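Your next houseguest still can't take out the trash

Robots can back-flip. They can pour a latte, sort of. But ask one to clear up after a snack and you'd better have the afternoon free.

By Juniper Pennington

The sock took 20 minutes. One sock, gray, left on a rug in a demo apartment built inside a warehouse in Dralport. The robot rolled up, looked at it, reached, closed on nothing, backed off. Looked again. By the third try the engineers had stopped talking to me and started talking to each other in low voices, and then someone leaned over and reset the thing.

It got the sock in the end. Dropped it beside the hamper.

I've been going to these demos since April and I've seen good ones. Vatura, the company with the fake apartment, has a machine that loads a dishwasher better than my brother does. Plates, mugs, even forks, provided the forks are in the sink where it expects forks. Ruiz-Ortega, which comes at this from the warehouse side, has arms that pack boxes all night long on a shop floor and barely need watching. If your house was a shop floor you'd be all set.

Your house is not a shop floor. That's pretty much the whole story of home robots so far, and the companies know it, and most will say so once the slides are put away.

What works now

Vacuuming, obviously. Mopping, kind of. Mowing, if your yard is flat and the neighbor's dog stays out of it. All of these are one job done on one surface. Machine goes over the ground, ground gets cleaner, machine goes home to its charger.

On the shop floor the list is longer. Stacking pallets, feeding parts to a press, picking the same bottle off the same belt. Civari, a small outfit that fits out packing lines, ran a trial last winter and showed me the log: 2,094 picks in a shift, 3 of them needing a person to step in. Great number. Every item on that belt was a sealed carton, though, and every carton was the same size.

Then they tried mixed returns. Stuff people had opened, half wrapped up again and mailed back. Same arm, same shift length, and it got through 1,537 before the supervisor pulled it off the line. She told me the bags were the worst. A bag has no shape until you grab it, and then it has a diffrent one.

What doesn't

Folding. Well - folding towels, fine, slowly. Fitted sheets, forget it. Making a bed with a cat on it. Anything involving a drawer that sticks.

And tidying, the chore everybody asks for first. I asked people at Vatura why it's so much harder than dishes and got a long answer that boils down to this: dishes belong somewhere. A plate is a plate, it's dirty or it's clean. But with the leftovers of an evening in the living room, somebody has to make a call on each piece. Is the jar staying out? Is there anything left in the carton? Does the book go on a shelf or was someone reading it, and who eats the apple? You make those calls without noticing. A machine has to make them and then still get its fingers around a bit of plastic film that weighs nothing and slides when touched.

Grippers are part of it. Two padded jaws are good at cans and boxes. Foam netting squashes and springs back, thin wrappers stick together, a tablecloth comes along for the ride if the jaws go in too low.

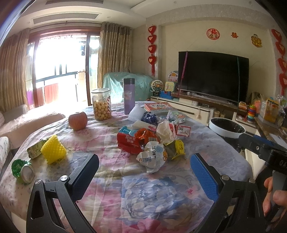

Juniper, you keep asking when they'll be able to do it, and I'd ask who is going to want to wait for it, wrote Anneliese, after I floated some of this in the newsletter. She'd be happy with a machine that did one bag of garbage a night while she slept, as slow as it likes. Speed is a shop floor worry, she said, and her kitchen has no night shift.

Fair point, and I took it back to Dralport. The Vatura people liked it a lot, maybe too much. Slow is easier to sell than wrong. But slow and unsupervised is the bit that scares them, becuase a robot alone in a dark house with a stack of papers might decide they're trash. One of their testers lost a tax form that way. Still looking for it.

So what should you buy? This year, a vacuum. Next year, probably a nicer vacuum. Vatura says it will have machines in paying customers' homes soon and wouldn't give me a date. Ruiz-Ortega says homes aren't on its list at all. Civari has put its arm back on sealed cartons, and the returns are being sorted by hand again, by the same crew as before.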